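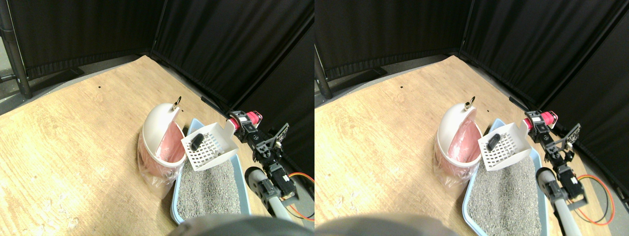 The medium charged twenty-seven dollars a head, and Glenys Kemeys wanted it on record that she had paid under protest. Her sister-in-law Saadet had booked the seats. Black curtains, naturally. Glenys had never met a spirit that could manage beige. They hung in long folds right down to a pale wood-grain floor, scuffed whitish in places, and she studied the corner where two of them met, waiting for a foot.

"Somebody here has lost an older man," said Iker Peñalver, eyes shut.

Somebody always had. There were 21 people in the room and most of them were past sixty. Saadet grabbed her wrist anyway.

"He's showing me a G," Iker said. "Or a C."

"Garrido," whispered a man in back. "Casto Garrido. My uncle."
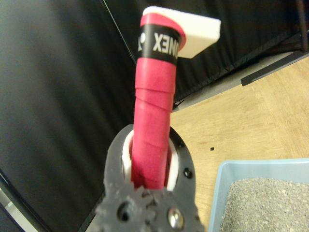

Did Glenys believe any of it? She believed that a man who fishes with two letters will catch something sooner or later.

Casto, it seemed, was at peace. He was sorry about the money. The nephew cried into his sleeve, and Glenys, who had planned to enjoy this part, looked at her shoes. Then Iker turned his face toward her, eyes still closed.

"You have a drawer that sticks," he said.

Everyone has a drawer that sticks. She said so, out loud, and a few people shushed her.

"He says quit pulling it. Take out the one underneath and reach up."
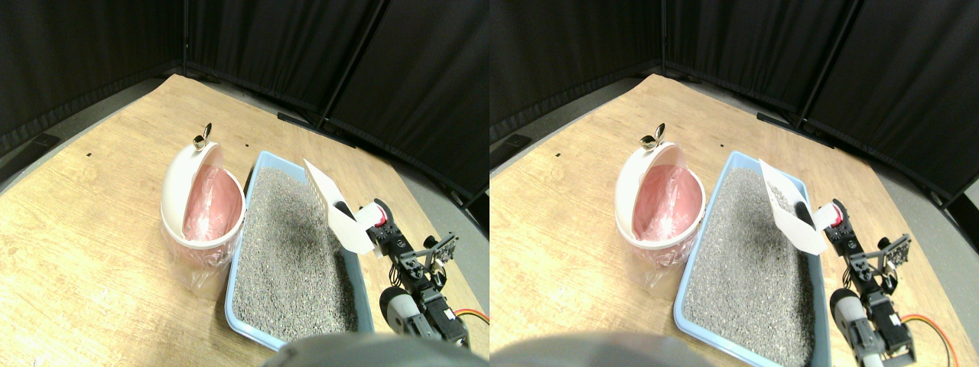 She drove home at nine with Saadet chattering the whole way — the voice, the hands, that poor nephew. Glenys said it was a cheap trick and she'd want her money back by June.

She made tea. She watched half a program about bridges. Then she got down on the kitchen floor, knees cracking, pulled out the lower drawer and put her arm up into the gap. Something papery was wedged against the back.

A takeout menu. She read it through twice, both sides, and then she put her arm back in.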